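Gallery: block stock and sorting bins, Prerwood workshop, July. Compiled by Orysia Pasichnyk for the Jirneck parts register. Register total at last stocktake was 1,958 pieces, of which 83 are elongated blocks in the two standard colours. Entries follow shelf order. Colour names are those used on the labels, and bins are recorded by body colour and floor finish.

## Bin 18, elongated blocks

Dark green and red stock, two of each, in a grey bin with a pale metallic floor. The left green block shows the lengthwise groove. Floor scuffing is noted as surface wear.

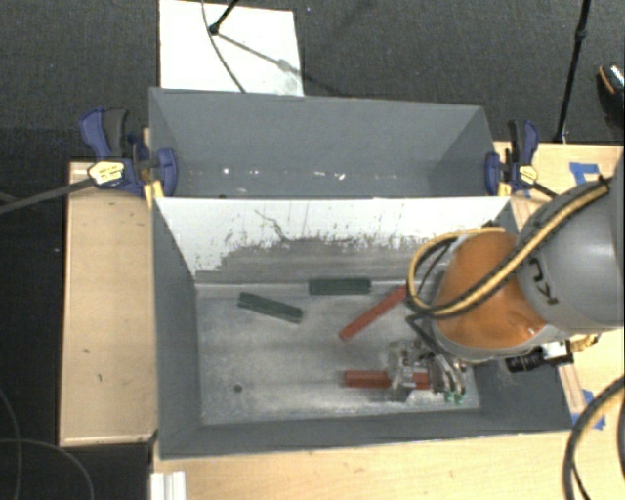

## Handling notes

- Return blocks to the bin singly. Do not tip from the tray.
- Wipe the floor with a dry cloth at the end of each shift and vacuum any grit out of the corners.
- Chipped blocks go to the Hivell tray for measuring. Replacement stock is ordered through Zinchenko, minimum lot 18, nearly always in the grey-lidded cartons.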